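Fiber-tip pen nib

A fiber-tip nib is the porous writing point of a marker, highlighter or felt-tip pen. It carries ink from an internal reservoir to the writing surface by capillary action and has no moving parts. Nibs are made separately from the pen body and are pressed into the front section of the barrel during assembly.

Structure and materials

Early nibs were cut from pressed wool felt, and the word "felt" remains in common use for the whole class. Most current nibs are made of synthetic fibers, usually polyester or acrylic, bundled lengthwise and bonded with resin. The bonded rod is cut to length and ground to its final shape. A second group is made by sintering plastic powder into a porous solid. Sintered nibs resist wear well but have less give under pressure.

Porosity sets the rate of ink flow. A nib with large pores lays down a wet, dark line and empties the reservoir sooner. The pores of the nib must be finer than those of the reservoir, or ink will not pass forward from one to the other.

Shapes

Bullet nibs are rounded at the end and give a line of nearly constant width in any direction. Chisel nibs are ground at an angle and give a broad line from the flat edge and a narrow one from the corner. Brush nibs taper to a flexible point and are used in lettering and illustration. 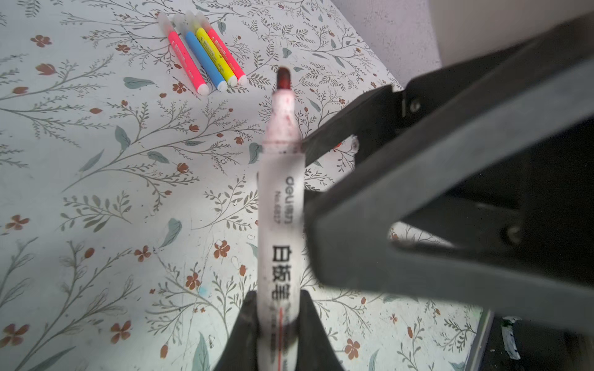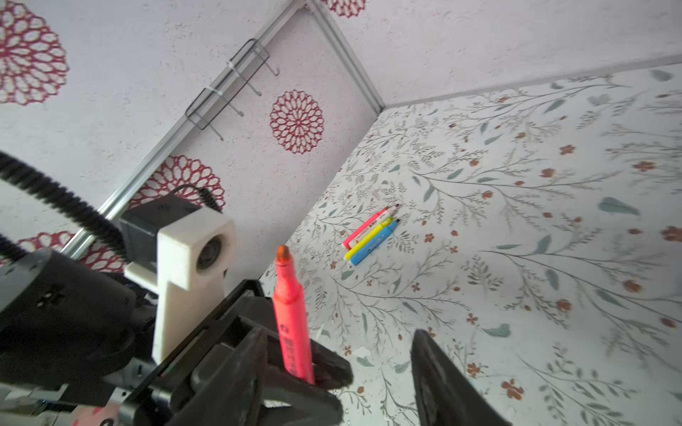
Rounded nib of a whiteboard marker (first) and chisel nib of a highlighter (second).

Ink compatibility

Resin binders are chosen to suit the solvent. Whiteboard inks are commonly based on alcohol and contain a release agent that keeps the pigment from bonding to the board. Highlighter inks are usually water-based and fluorescent. A binder suited to water may soften in alcohol, causing the fibers to spread.

Wear and testing

Nibs fail by abrasion, fraying, clogging or drying. Clogging is frequent on whiteboards, where the nib picks up dry pigment from earlier writing. Rough paper speeds up abrasion.

Wear is measured by drawing a continuous line under a fixed load on moving paper. In the Wekura method, described by Indira Raju and Gangadharan Shenoy, the load is 100 grams and line width is recorded every 30 meters. The test ends at 3,000 meters or when the line breaks. Keerthana Mathew later proposed a load of 200 grams for chisel nibs, which have a larger contact area. Results from the two loads are not directly comparable.

See also

Capillary action
Ink reservoir
Sintering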